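Strachan open house, August 14, 2019

So I finally made it to the Strachan open house in Drelosberg! It was nearly 100 miles each way (totally worth it), and I got there just in time for the last tour of the day. They handed me a visitor badge, number 209, and a cup of pretty awful coffee.
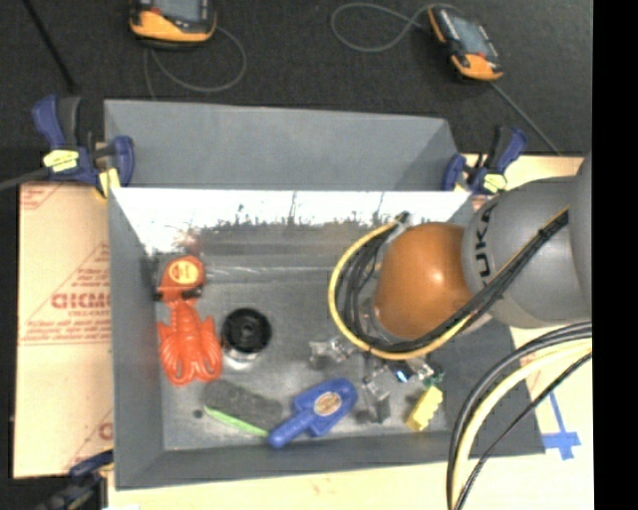
I'm a sucker for bins, I admit it. Our garage at home is full of them, all the wrong size, and I went around Strachan peeking into every one I could. The big gray kind is my favorite, wide enough that a tape-measure-like thing and a little yellow block can sit in there with room to spare. I'd take 3 for the workbench tomorrow!

After that we walked through the Rivar hall, where the catalog runs to 1,041 items, and I bought a Stekance drawer set I have no place for. Parking was free, by the way, but get there early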